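Millitz Opens Furniture Reuse Store in Poloveck

POLOVECK, July 18, 2020 – Millitz will open a used office furniture store on Samard Street this month. The store has 3000 square feet of floor space and sells desks, chairs and drawer units.

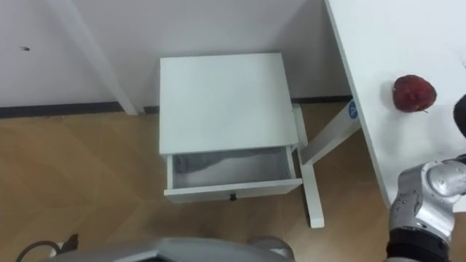

A shopper at the preview, Ramadan, said the town had needed a place like it for years and asked for longer evening hours.

Delivery is free within 13 miles. Larger orders take two days.

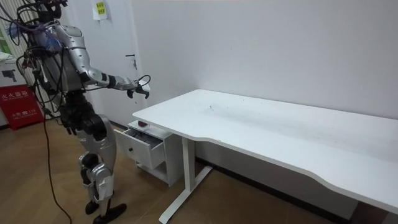 Donations

Millitz accepts desks and cabinets in working order. It has taken in nearly 1000 pieces so far.
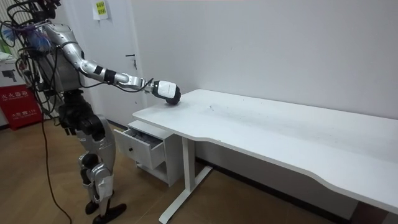 Donors should call ahead to book a pickup. Upholstered chairs are not accepted in July.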